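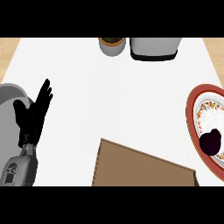

Search this site Enter keywords Go

November
By the Office of Advancement, Plesstead College

Applications open for the Thibodeau Venture Program

Plesstead College is pleased to invite applications to the Thibodeau Venture Program, which supports students who wish to start a business while completing their degree. The program is open to full-time students in all faculties who have finished their first year. Previous business courses are not required.

The college will select 13 teams for the winter term. Each team will receive workspace in Palden Hall, regular meetings with an alumni mentor and a starting grant of $988. Participants meet weekly at 4:30 p.m. and must present a written budget by the midpoint of the term.

Roughly 200 students have taken part since the program was established. Among the ventures begun here is Usirent, a service through which students lend and borrow textbooks, tools and winter gear. It now operates on 18 campuses.

Application forms are available from the Centre for Student Enterprise on the second floor of Palden Hall. Teams may have up to four members, and one must be named as the contact.

Comments (3)

gradclass_parent: Can part-time students join a team if the contact is full-time?

M.T.: Glad to see the grant continue. Ours paid for the licence and a secondhand printer.

northres: Is the 4:30 meeting in person only? I have labs until 5.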